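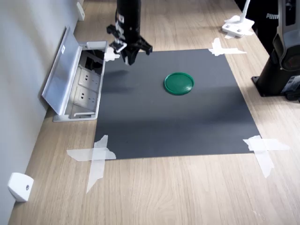 I've had the Velside arm kit on my desk since February and I've used it enough now to say what I think of it. The kit is sold as a tabletop pick-and-place arm for people who want to learn the stuff at home, and it comes from a small company called Stoica, who also make the software. I paid $1,529 for the full set with the gripper included. The first thing I'd tell a new owner is to sort out the work surface. I started on bare wood, and the grain and the shine gave the software trouble, so I switched to a plain dark gray mat with tape at the corners. Tape is cheap and the mat stays put. The green lid is my usual test part. It's round, it's flat, it has a raised rim to grab, and it is harder to pick up than you'd expect.

What you get

The arm, the two-finger gripper, a power supply, one long cable, a bag of bolts and a printed quick start sheet. The full manual is a download. There is no mat in the box and no parts to practice on, so plan on raiding your kitchen. The bolts were all there and there were two spare. The hex key they include is soft and I rounded it off in the first evening. Use your own.

Setup

The sheet says 60 minutes. I took most of an afternoon, and a good part of that was the software. The installer wanted a newer version of a driver than the one on the download page. I found the right one in the support section after some searching. Once that was done, the arm came up on the first try and homed itself without any fuss.

Calibration is a matter of moving the arm to each corner of your work area and pressing a button. Do this after you tape things down. I did it before, bumped the mat, and had to do it again.

The software

It's called Jellemik and it runs on a laptop. There are two ways to use it. The simple mode lets you drag the arm to a spot, save it, drag it to the next one, and play the whole thing back. The other mode is scripting. The simple mode is fine for a week or so. After that you will want the scripts, and they are pretty easy to read even if you don't program much.

My main complaint is that saved positions don't carry over if you recalibrate. You have to teach them again. I wrote to support about it and they said it's on the list. They answered in a day, so credit for that.

Also, the screen text is tiny and I haven't found a setting for it.

How it picks things up

For blocks and boxes, very well. Anything with straight sides that stands taller than a thumb is no problem. Flat round things are another story. With the lid lying flat, the fingers have to come down almost to the mat and close on the rim, and if the height is off by 2 mm you either miss it or press the fingertips into the mat. I ran the lid 200 times over several evenings with the same script. The misses came mostly at the start, before I slowed down the last part of the approach. Set the final move to the slowest speed and leave it there.

The gripper has a force setting but it's coarse. Low is too weak for a smooth plastic edge and medium is fine for nearly everything. I haven't needed high.

Noise is okay. I can run it with someone watching TV in the next room. The power supply gets warm, so I keep it out in the open.

Compared to the Mimis

I had the older Mimis kit before this one. The Mimis was cheaper and you could fix it with parts from any hobby store. It also drifted, and after an hour it would be off by enough to matter. The Velside holds its position all evening. If you only want to see whether you like this kind of thing, a used Mimis is still a decent way to find out. If you already know you do, I'd save up and skip it.

Would I buy it again

Yes, at this price. I would not pay more. The arm itself is solid and the weak spots are all in the small stuff, meaning the hex key, the driver mess and the lost positions.

Next I want to try stacking two lids, which will need a new script and probably some rubber on the fingertips. I'll post the script when it works.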